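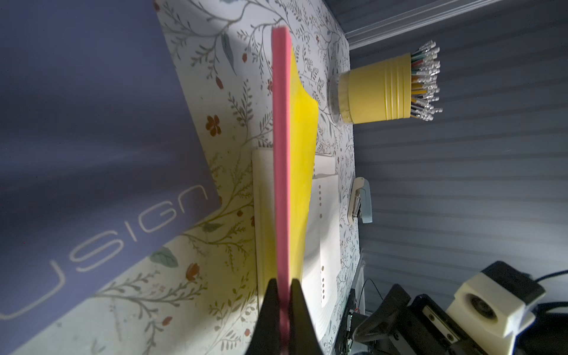
Notebooks piling up on the desk - stack them, stand them up, or leave them open?

Bumholm Forum > Desks and Paper > Thread 3763

Ekene Shehu
1 Sep 2020

I do all my planning on paper and I've let the notebooks get ahead of me. The desk has a floral covering on it that I like to be able to see, and lately I can't see much of it. On top of that there's a yellow ribbed pencil cup packed full, a white and light blue stapler, loose punched paper and a yellow plastic folder.

The notebooks are the real problem. A couple are yellow, one is lavender, one is white with an orange band, and there's a cream-paged one that I keep open for whatever I'm working on. I've been stacking them in the middle and pulling out the one I need. By lunch the stack has fanned out and I'm writing on top of it.
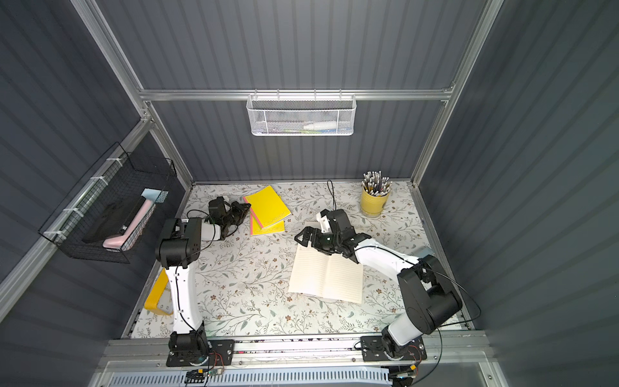 I've tried putting the open one on top, but then I have to close it to get at anything under it, and I lose my page. I'd like to keep everything within reach and not buy furniture. What do you all do?

Gunvor Kvam

Stand them up. A cheap file holder from Mimance, spines out, and the whole lot takes up the width of your hand. I did mine in July and I haven't stacked a notebook since. The folder can go in with them.

Stellan Kvam

Gunvor and I share a desk and I don't agree. Thin covers sag in a holder unless it's full. Ours lean over to one side and the corners curl. I lay mine flat at the back left, largest at the bottom, and only one is allowed out at a time.

Gunvor Kvam

They lean when you take three out and don't put them back.

Lachlan Sheehan

I've set up a few small desks and I go in this order.

1. Take everything off and wipe down. If the covering is paper, use a dry cloth. Put back the pencil cup first, in a back corner, on the side you write with.

2. Split the notebooks into ones you wrote in this week and ones you didn't. The second group goes in a drawer or on a shelf. Look at the covers while you're at it. If one says A5 140mm*200mm and the others are a different size, don't put it in the middle of a stack. It goes on top or at the bottom. A small one in the middle is what makes a pile slide.
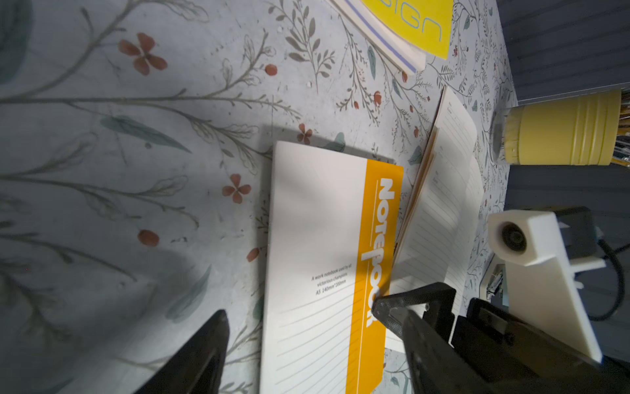

3. Stapler and other flat things go along the wall edge, where your arm doesn't travel.

4. Loose sheets go in the folder the same day. Punched ones can go in a binder if you have one.

5. The open notebook gets the middle of the desk to itself. Use a ribbon or a clip to hold the page so you can close it without thinking.

Total time for mine was less than an hour, and most of that was step 2.

Ekene Shehu

Thanks, Lachlan. The size thing makes sense. I had the white and orange one wherever it landed.

I don't think I can put that many in a drawer though. I use the lavender one for calls and the yellow ones for orders, and I go back and forth all day. Some of them say nusign on the front and have a strip of another color down the spine, so I can tell them apart from the side if I turn them right. Maybe that's an argument for standing them up. The other thing I'm trying is keeping the lavender one half over the open one, so I can slide it off without closing anything. 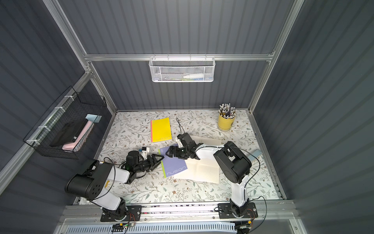
Arvid Sjögren

I wouldn't overlap them. You end up with a dent across the ruled pages, and pen ink rubs off on the back of the top cover. Side by side, or with a sheet of scrap paper between. I lost half a page of figures that way.

Stellan Kvam

Agree with Arvid. And if it's orders and calls, why not one notebook for both? Calls from the front, orders from the back. I've done it with a Lindholm for years.

Gunvor Kvam

And he can never find an order.

Arvid Sjögren

Two books is fine if you use them every day. I'd still move the rest. Small hanging baskets are good for odds and ends too, but don't put notebooks in one, the wire marks the covers.

Ekene Shehu

OK. Going with Lachlan's list, with the lavender one and one yellow left out on the left side, and the open one in the middle with a clip. I'll borrow a file holder before I buy one and see if they lean.

Lachlan Sheehan

Put a piece of stiff card in the holder behind them if they do. Cut it to the height of the tallest cover.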